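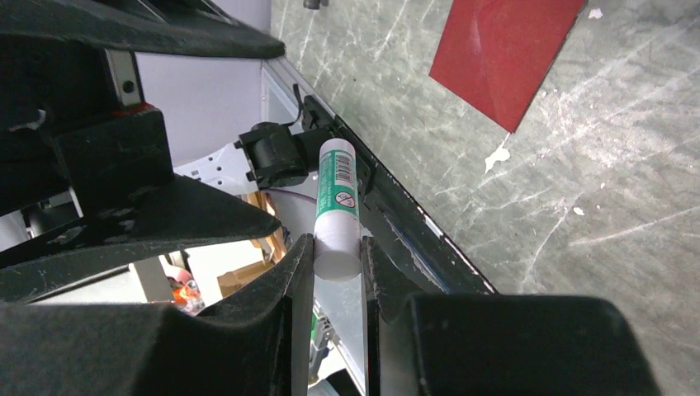

Caps On or Caps Off? Recycling Habits in Sowerby

Project report by Kirsty Kershaw
Supervisor: Roland Marsden

1. Background

My project looked at what people do with the caps of empty bottles before they put them out for recycling. I chose it after an argument in my own shared house, where three of us had been told three different things. One had grown up taking every cap off, one screwed them back on, and I had been putting mine in the general bin.

The advice has changed over the years and varies from one area to the next. I wanted to find out whether people knew the current local advice, and where they had got their information from.

2. Method

I wrote a short questionnaire and put it through doors on the streets nearest the canal in August. It had six questions and fitted on one side of paper. People could post it back through our letterbox or fill it in online. I received 49 replies. Roland suggested asking what people did with the last bottle they emptied, instead of what they usually did, and I changed the wording before printing.

I also asked households to keep a tally sheet for two weeks. Fewer agreed to this, and the sheets that came back covered 101 bottles in total.

3. Results

Most people left caps on. Those who took them off were mostly older, and several wrote in the margin that this was how they had always done it. Only a few had looked at the council website. The most common source of information was another person in the house.

The tally sheets were harder to use than I had hoped. Some people wrote "milk" or "sauce" and left the cap column blank. I left these rows out of the cap results but kept them in the bottle total.
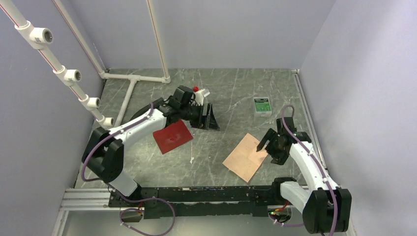

Colour was mentioned more often than I expected. Several people said they kept a cap on if it matched the bottle and took it off if it did not, on the grounds that a different colour must be a different material. A small white bottle with a red cap, like the one standing near the red pad, would be split up by these households, while a plain white one would go in whole. I had not included a question on this, so I can only report the comments.

4. Problems

The sample was small and came from a few streets. People who care about recycling were probably more likely to reply – one returned two extra pages on the subject of foil lids. I would also have liked to compare terraces with flats, but I could not get into the flats to deliver the forms.

5. Further work

A second survey should include a question on cap colour and a clearer tally sheet with tick boxes. The blank forms and the full table of replies are in the appendix.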